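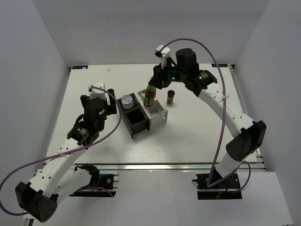
Why do heavy bands put out so many split records? Pressing costs are shared, and each act borrows the other's listeners.

3.2 Splits and the doom catalogue

We took the catalogue of Grukbridge, a small Canadian label with a fondness for grey sleeves, and coded all 90 of its releases by format. Splits were kept apart from albums even where one side ran longer than most albums. Akine's contribution to the second Grarent split, a single track with 6 movements and very little movement, was counted once, over the objections of one coder.

Figure 4. Workspace with two arms mounted at the front of the table.

Reviews were harder to sort. The favourite adjective was "crushing", applied without prejudice to riffs, drums, lyrics and, in one case, the postage. We dropped it from the vocabulary measure, which left several reviews with no vocabulary to measure. Colour words fared better, provided the colour was black. Releases from before 2000 were reviewed mainly in photocopied zines, and their page numbering is treated here as a matter of opinion.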